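# How a Keyboard Gets Dirty, and How to Clean It

A keyboard is a set of switches with a cap on top of each one. When you press a cap, it moves down, the switch closes, and a signal goes to the computer. The signal says which key was pressed. When you let go, the cap comes back up.

There are gaps between the caps so that they can move without rubbing. Dust, hair and crumbs fall into the gaps. The tops of the caps get dirty in a different way. Skin makes a thin oil, and a little of it stays on everything you touch. Dust sticks to the oil. After a while the film is thick enough to look gray or shiny.

## What you need

- a soft, dry cloth that does not shed threads
- a second cloth, very slightly damp
- an adult, if the computer is not yours

Paper towels can leave bits behind. Do not spray water or cleaner on the keys, as liquid runs down the gaps and can reach the switches.

## Steps

1. Save your work and shut the computer down. If it is on, wiping the keys will type letters, and some keys used together can close a window.
2. Unplug the keyboard if it has a cable. Ask first if you do not know which cable it is.
3. Turn the keyboard upside down and tap the back gently. Do this over a tray or a sheet of newspaper.
4. Turn it over again. Hold it still with one hand and wipe with the other.
5. Work from one end to the other, a small patch at a time. Press lightly. The cap should not go all the way down.
6. Use the damp cloth only on marks that stay.
7. Wait until the keys are dry before you plug it in.

The number pad is the block of keys at the right end of a full-size keyboard. It is easy to forget. Wipe the mouse as well, including the buttons.

## Why some keys have two sets of marks

In Thailand, many keyboards have a Latin letter and a Thai character on the same key. The switch under the cap is the same kind as any other. A setting in the computer decides which character appears on the screen. Thai has more characters than English has letters, so the Shift key is used for many of them.

Printed marks can wear off if they are rubbed hard. This is another reason to use a soft cloth.

## Words to know

**Cap:** the part of the key you touch.

**Legend:** the letter, number or sign on a cap.

**Switch:** the part under the cap that opens and closes.

**Layout:** the order in which the characters are placed.

Text by Aivar Bite. Checked by Tamás Antal.
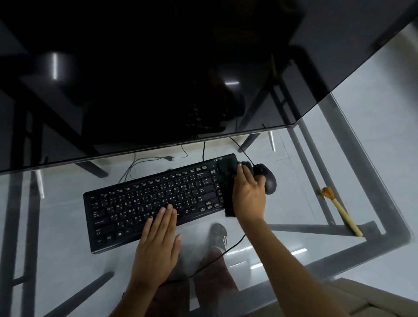
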